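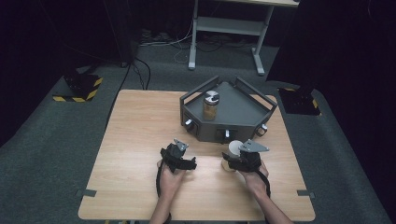
Project Report: Lost Grip Signal on the Right Hand-Held Gripper

Group members: Elīna Kivi, Florin Sima, Brenda Maldonado
Supervisor: Valentin Manole

1. Background

Our group recorded hand demonstrations for a two-arm robot in the Dusamton lab. One person wears a gripper on each hand and does a short task at the table. The finger opening is logged along with the video, and the arm is later trained on both. By the end of May we had 261 recordings of tasks with small containers and a jar.

2. What went wrong

When Florin ran the trained program on the arm, the right gripper opened in the middle of a lift and dropped a full jar on the floor. The glass broke. No one was hurt, but Brenda was standing inside the taped area, where she should not have been with the arm powered. We stopped work for the day and wrote up the incident for Valentin Manole.

3. Finding the cause

We first blamed the training, and lost most of a week to that. Elīna then plotted the finger opening for every recording. In 3 of the first 20 she checked, the right gripper value jumped to fully open for a moment while the video showed the fingers closed. The left gripper had no jumps.

The right cable runs down the outside of the forearm. When the wearer turned the wrist outward, the cable pulled on the connector and the signal dropped. The logging script wrote a missing value as "open" and gave no warning. We could repeat the fault by hand by tugging the cable.

4. Changes made

The cable is now taped to the strap with a slack loop at the wrist. The script writes missing values as missing and beeps. Recordings with dropouts were removed, 2859 bad samples in all. The jar is plastic for all arm tests, and the person at the stop button checks that the taped area is clear before power goes on.

5. Remaining problems

We have not tested the new loop over a long session. The connector itself is still the old one. A locking type has been ordered but had not arrived when this report was handed in.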